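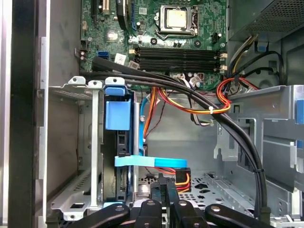
One reader of the Indgate repair pages wrote in to ask whether a used office desktop is worth opening up at all, or whether it makes more sense to buy the memory already installed. My answer is that adding memory is the easiest job you can do on a tower, and you can do it with a screwdriver and a clear table.

These steps are for older metal desktops with full-size memory slots. The layout varies from one maker to the next, so keep the manual for your model open while you work.

What you need

A Phillips screwdriver
An anti-static wrist strap
The right memory modules
A small dish for screws
A can of compressed air

Before you buy

Look up the memory type for your exact model. DDR3 and DDR4 modules have the notch in different places and won't go into each other's slots. Check the largest size the board will take per slot, too. I order from Jositz, where a tested used pair cost me $86 in July. Aguiar had the same pair new for $156. Both kinds have worked fine for me.

If the slots are empty, as they are on the green board at the top of this page, you are free to start with a matched pair. If there is already a module in the machine, read its label and buy one with the same speed and voltage.

Opening the case

1. Shut the computer down and unplug the power cord from the wall. Unplug everything else from the back.
2. Hold the power button in for ten seconds.
3. Lay the tower on its side and take off the side panel. Some have two thumbscrews at the back, others have a latch.
4. Put on the wrist strap and clip it to bare metal on the case.
5. Blow out the dust in short bursts. If you do this indoors you will be vacuuming afterward.

Clearing the way

Power and drive cables often run right across the middle of these cases. Move them gently to one side. Leave the zip ties alone unless a bundle won't reach, and don't pull on the thin SATA cables. Their plugs come loose easily, and then the drive doesn't show up when you start the machine.

Fitting the memory

6. Find the first pair of slots in the manual. On many boards they are not next to each other.
7. Open the latches. Some slots have one at each end, some only have one that moves.
8. Hold the module by its edges and line up the notch with the key in the slot.
9. Press down evenly with both thumbs until the latch clicks shut. It takes more force than most people expect. If it won't go, take it out and check the notch again.
10. Look along the slot from the side. The module should sit level.

Leave the processor and its lever alone. Memory goes in without touching either one.

First start

Put the cables back where they were, close the panel and plug in. The first start can take a minute or so. If you get beeps and no picture, unplug it and reseat the modules. The beep codes are in the manual.

When it starts, go into the setup screen and check the total. Then run a memory test overnight. The Condlow tower I upgraded last needed a second seating before the test passed.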